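Chapter 12
Clearing and Cleaning the Table 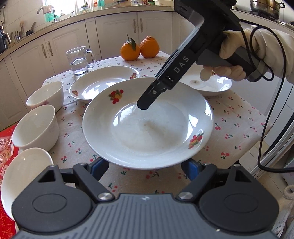 The work of a meal does not end when the last person puts down a fork. In most homes, the time spent clearing, scraping, washing and putting away is close to the time spent cooking, yet it receives far less attention in courses on household management. This chapter treats the care of tableware as a subject in its own right. It follows the order in which the work is normally done, from the table to the sink and from the sink to the cupboard.

Students who have completed Chapter 11 will already know how to set a table for a family meal. Many of the same terms appear again here. The rim is the raised outer band of a plate, and the well is the flat or sunken center where food is placed. Residue collects mainly in the well, and a deep dish holds more of it than a shallow one. Decorated rims need separate care, as harsh scouring powders can wear away a printed fruit or flower pattern over time.

After studying this chapter, you should be able to:

Sort used tableware by shape, size and degree of soiling
Remove dried residue without scratching a glazed surface
Explain why glasses are usually washed before plates and bowls
Choose a safe place on the table or counter for each stack
Protect a cloth table covering from spills while clearing

Key terms: glaze, residue, rim, scraping, soaking, well

12.1 Before You Begin

Look over the whole table before lifting anything. Fresh fruit, sealed packages and other items that do not need washing should be moved to one side or returned to storage. Drinking vessels that still hold liquid are carried to the sink one at a time, by the handle where there is one. Plates and bowls follow, grouped by shape. Deep dishes should not be placed on top of shallow plates -- the stack will rock, and the lower rim may chip.

In a household survey carried out in Ronutville for the Tredier course series, 328 families kept a record of breakages for one year. Of these, 188 reported that most of their losses took place during clearing and stacking. Kyriaki Galanis, who directed the survey, recommended that stacks be kept low and that each one be carried with both hands.

Activity 12-A. At home, observe one meal from the first plate cleared to the last item put away. Write down each step in order, and bring your notes to class for use with Section 12.2.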